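In Defense of the Loud Kitchen Fan 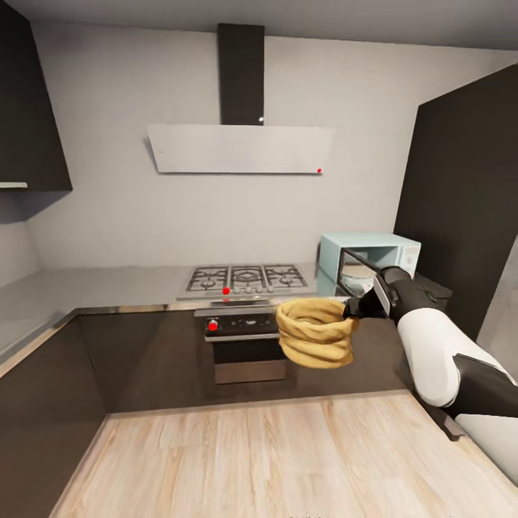

Johannes Ngubane

I have lived in nine apartments, and I can tell you what was wrong with every one of them by what the bedroom smelled like the morning after I fried fish. In the place on Neltcombe Street it was the pillows. In the one after that it was my winter coat, which hung a good thirty feet from the stove and still smelled like mackerel on the bus to work.

So here's my opinion, and my sister has heard it enough times that she now leaves the room: the fan over your stove matters more than the stove. People will spend a whole Saturday comparing burners. They'll argue gas against induction until the food gets cold. Then they move into a place where the fan sucks up the smoke, runs it through a greasy little screen and blows it right back in their face, and they think that's fine!

I blame the listings. I looked at 131 of them last time I moved (I kept a spreadsheet, don't laugh) and hardly any said whether the fan vented outside. They'll tell you about the "chef's kitchen" and the "entertainer's island." I called one building and asked where the air went, and the guy on the phone said, "Up?"

My friend Mofokeng, a better cook than I'll ever be, thinks I'm being fussy. Open a window, he says. Well, sure, in September. Try it in January with onions going, and see how long you last before you're cooking in a hat. He also says fans are too noisy to talk over, and okay, he has me there. Ours sounds like a small plane. We turn it on and everybody just talks louder, and my mother-in-law gives up and goes to sit with the dog.

I'll take the noise. A quiet fan that doesn't pull anything is a lamp with a switch on it. I paid $155 to have somebody come out and clean the duct on ours, and my wife thought I'd lost my mind until the next time we seared steaks and the smoke alarm stayed quiet. She hasn't apologized but she did stop bringing up the $155.

What I'd really like is for landlords to have to say it, right there in the ad, next to the square footage. Vents outside, yes or no. It's one line. They manage to fit in "steps from coffee."

Until then, bring a square of toilet paper when you tour a place. Turn the fan on high and hold the paper up to it. If it sticks, ask about the rent. If it flutters down onto the burners, think about your coat.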